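# Onari folding study: questions we keep getting

**What did you do, in one sentence?**
We collected 707 demonstrations of people folding clothes with a pair of hand-held grippers, trained a policy on them, and checked whether it mattered where the folding took place.

**And did it?**
Yes, more than we had budgeted for. A policy trained on 188 demonstrations from many homes beat one trained on 411 from our lab table in Cilldale. The lab table is very flat and very gray, and so, in a sense, was the policy.

**Why sweaters?**
Shahnaz Haque picked them. T-shirts were going well and she felt this was bad for morale. A thick knit bunches up, hides its own sleeves and springs back when you let go. Our score for sweaters is still the lowest in the paper (Table 3, which we put on a left-hand page).

**Do people tidy up before recording?**
We ask them not to. Beds, mats, quilts and piles of finished folding all stay where they are. Each hand works one gripper, and the usual opening move on a knit is to take a fold with one side while the other presses down near the middle.
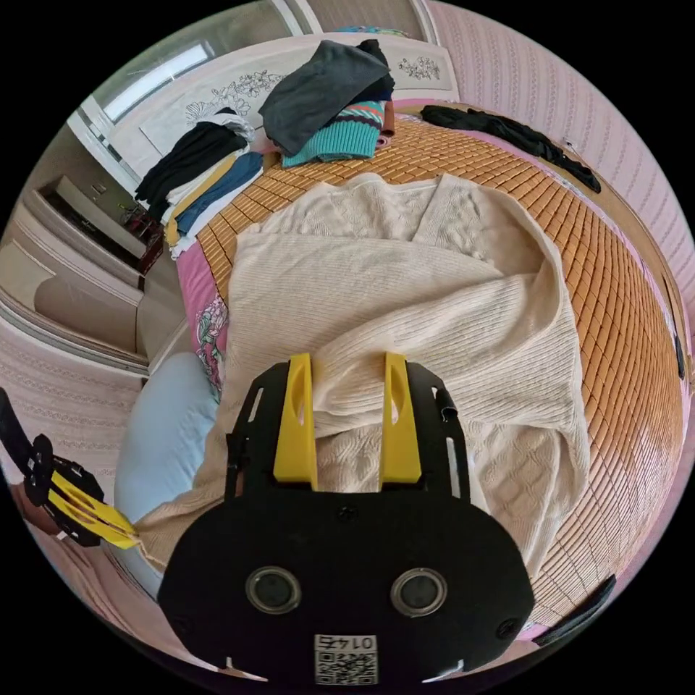
## Method questions

**How is the data split?**
By home, never by garment. Nine homes were held out for testing. An early version split by garment and gave us lovely numbers, which Bimla Srivastava took away in April.

**Does the policy know it is looking at a sweater?**
No labels are given. It sees the gripper views and the finger openings, and it predicts the next short stretch of motion. What it believes about sweaters is its own affair.

**Is this the same as Kanaujia?**
Kanaujia is the earlier towel set. The file format is shared, the calibration isn't. Please don't mix them – we did, and lost two weeks.

**Can I get the data?**
The Erano release has the training homes only. Write to Bimla for the held-out set and say what you plan to do with it.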